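Stop tuning the policy and write the replay tool

Every team I talk to wants a bigger model. Fine. I want a timeline scrubber that doesn't drop messages.

Laundry has been our task at Bangash since the spring. Open door, get the thing out of the drum, thing goes in the basket. Sounds like nothing. It's a perception job, a planning job and a contact job all stacked up, and when it fails you get one log line that says "timeout".

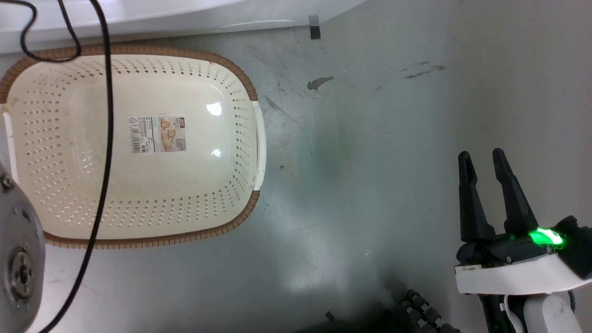
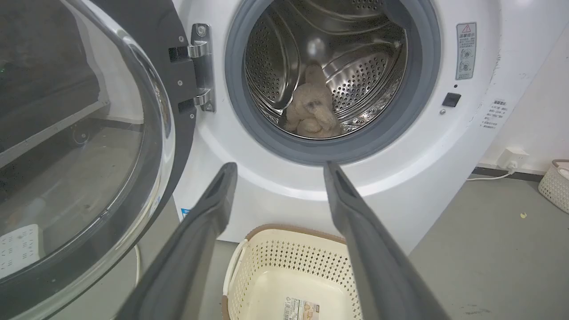 Same basket both times: first on the table from straight above, then in front of the open washer with the toy still in the drum.

Look at the basket and then think about what a depth camera makes of it. Cream plastic full of little holes. Glare on the bottom in the top-down view. A washer door with a domed window that bends the room behind it. A steel drum, more holes, more shine. Our planner at one point believed the door glass was free space -- of course it did, the depth said so.

How long did it take us to find that? 9 days. Nine days of people retraining, changing the loss, arguing about augmentation. The bug was a collision map that got updated before the wrist camera transform did. One stale transform. If we could have lined up two streams and dragged a slider we'd have seen it before lunch.

So here is my opinion, and I know it's not popular. Most manipulation groups have a tooling problem and call it a learning problem. Learning gets you the paper. Tooling gets you a Friday where somebody writes a viewer nobody thanks them for.

Gembridge is what we use to move data off the arm. It's OK. It records everything and shows you almost none of it. Vullon is the planner, and its debug output is 154 fields wide, of which I have needed 3. The rest scrolls past. I've asked for a filter. There is a ticket.

People say foundation models will make this go away, the policy just looks at pixels and acts, no map, no transform, no planner to debug. Maybe. But then your failure is inside the weights and you need the replay even more, becuase there's no log line at all. You still have to ask what the wrist saw when the fingers stopped. End to end doesn't get you out of that question.

What I'd fund, if anyone gave me the money. One clock for every sensor. A viewer that opens in under a minute and shows the planned path over the actual image. A button that re-runs the planner on the recorded input, same seed, so you can change a single thing and see if it it still breaks. Boring stuff. Up to 2 people for a quarter, I'd guess.

And record the boring runs too, not only failures. You can't tell what's odd about a bad grasp without a stack of dull ones next to it.

Anyway. Ticket's still open.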